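Progress report to Pollasus, January
Tub clearing and wipe-down, Nông showroom
Prepared by Đạt Hứa

Where we stand

The grant pays for 336 recorded clearing sessions on the freestanding tubs. By the end of January we had finished 32. The schedule you approved in the fall assumed a good deal more, and I never thought that schedule was sound. It took the Grateck estimate for a kitchen counter and applied it to bathtubs, which are deeper, slicker and harder on the back.

Thịnh Lục has a more cheerful view and believes we can catch up by adding a second shift on Thursday. I have agreed to try it. I would not plan spending around it yet.

What the work is

Each session has the same task: loose items are in the tub, and they have to come out and go into the bin. Bottles make up most of the load. Caps are logged as separate items, and they take far too much of our time. A session counts as finished when the tub is clear, caps included. I have had two requests to relax that rule and turned both down. If we let caps slide, the total will look better and mean less.

The large white tub is still our main one. I asked for a second tub of that size in the original budget and was told the small green one would do. I doubt it. It is shallower by our tape, and results from one won't say much about the other.

The room

The floor needs sweeping more often than the building contract allows for. We have raised this with Danier, who manage the space, and got a polite answer and no change in the hours. The shades stay down during sessions so the light is even, though the ceiling tubes still leave bright streaks on the glossy surface. A matte liner was suggested last month. I am against it, as people's bathrooms don't come with one.

Spending

Of the $3,000 set aside for supplies, about half is gone, mostly on bins, cloths and bottled drinks. I can't yet say whether the rest will last. The figure was set before anyone had tried the work for a full day.

Requests

Please move the next review back by 14 days. Please also confirm in writing that caps stay in the count, so that I can stop arguing the point.

From the work area: 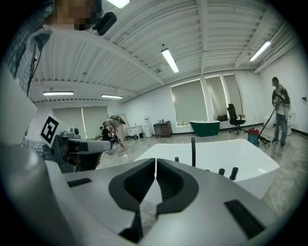
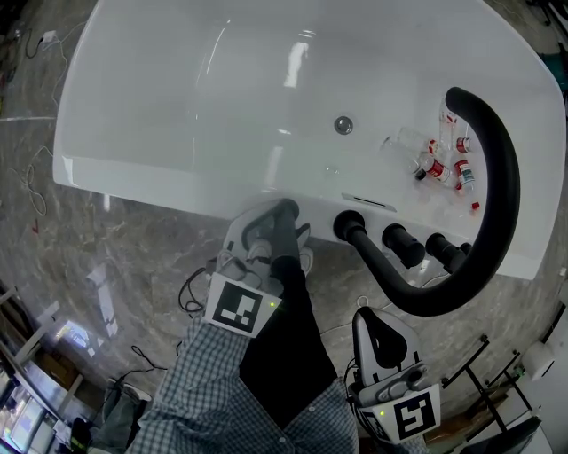
The large white tub at the Nông showroom. Bottles and a loose red cap are in the tub in the second photo.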